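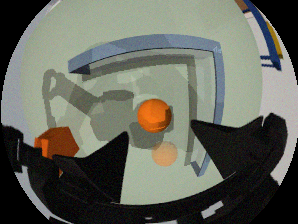 Orange ball on a pale green surface.

Skavstead Table Felt, by the yard

I started selling this felt after re-covering my own game table three times in one winter (don't ask about the glue). The first two fabrics pilled like an old sweater. Then Wilma Dierckx at Vanhove sent me a sample of theirs, and I've been cutting it to order ever since!

It's a wool and nylon blend, 61 inches wide, so most home tables can be covered in one piece with enough left to pull over the sides. Cards slide on it without skating off, dice land quietly, and it takes a damp cloth pretty well. Red wine is another story. Blot it, keep blotting, and write to me if it won't lift.

Colors right now are moss, slate, burgundy and a warm sand. Moss goes fastest. I'm waiting on more burgundy and it should be back in April. Screens lie a little about color, so please order a swatch first. You get all four on a card, and I take the price off your felt order later.

How much do you need? Measure the long side of your table and add 7 inches. If you have a padded rail, measure over the padding, down to where the staples will go. I sell in half yards and I always cut a touch generous.

Backing: plain, or with the Rarnosel peel-and-stick. I like plain with spray glue for anything bigger than a coffee table, but Abelardo Inga did a whole poker table with the sticky kind and his corners look better than mine, so what do I know.

Cut pieces can't come back unless I've messed up the cut. Uncut swatch cards can, any time. Orders in before noon usually go out the same afternoon, rolled on a tube and never folded (creases in felt are a pain to steam out).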